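Home | Products | Manuals | Support | Contact

Benedetti wall clock, model 202
Set-up guide, section 2: Hanging and setting the clock

Read all of this before you drill. Takes 12 minutes if the wall is good, longer if it's plaster.

Need: drill, pencil, level, the screw and plug from the small bag. One AA battery (not in the box).

1. Pick the spot. Out of direct sun, not over a heater. Eye level or higher.

2. Check behind the wall for pipes and wires. Use a detector. Don't guess.

CAUTION: Never drill straight above or below a socket or light switch.

3. Mark the hole. Drill 40 mm deep. Blow the dust out, push the plug in flush.

4. Drive the screw. Stop with a small gap left between the head and the wall, enough for the hanger to drop over. Too tight and the clock wont seat.

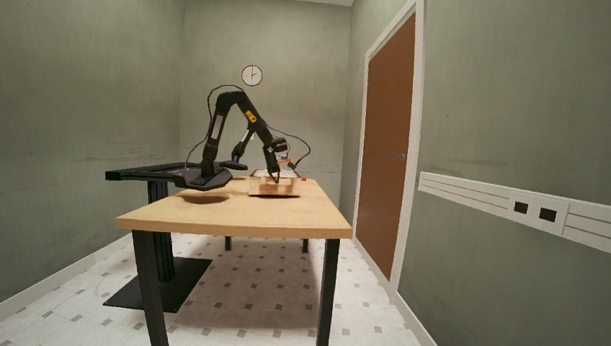
5. Battery in, plus end to the spring side... no, minus end to the spring. The mark inside the case is right, older print copies of this guide had it backwards.

6. Set the time with the wheel on the back. Turn forward only. Going backward can slip the minute hand and then you're into section 4.

7. Hang it. Let go slowly. Tug down lightly, it should not move.

8. Level it by the 12 and the 6, not by the case. The case has a little play.

Note: Second hand may sit still for almost a minute after the battery goes in. Normal. If it's still stopped after that, take the battery out, wait, try again. Still nothing, try a fresh battery. Rechargeables run low on voltage and the clock will lose time.

Note: On drywall with no stud, use the Tralness anchor (sold separately) and not the plug in the bag. Same hole depth. 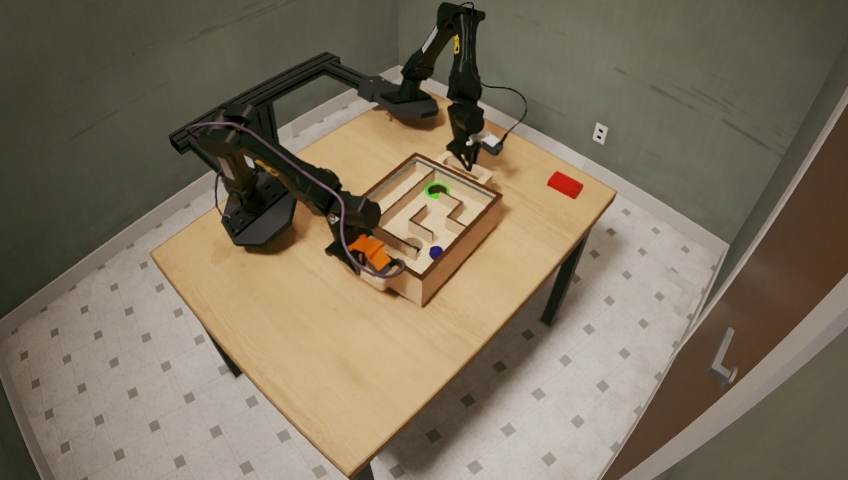

Fig. 2. Room with tiled floor and brown door.

9. Check against a phone the next day. Gaining or losing more than a few seconds? Move it away from speakers and anything with a magnet in it.

CAUTION: Take the battery out if the clock is going into storage. Leaks are not covered by the warrenty.

Daylight time: do it by hand, step 6. In fall, go all the way round forward. Slow, yes.

Battery change: once a year. Most people pick December. Lift the clock straight up off the screw, don't pull it toward you.

Spare hangers and screws: write to Morena Greco, parts desk, Hestbridge. Give the model number.

Revised July 31, 2020

Share (2) | Comments (12)
Contact us | © Benedetti | Back to top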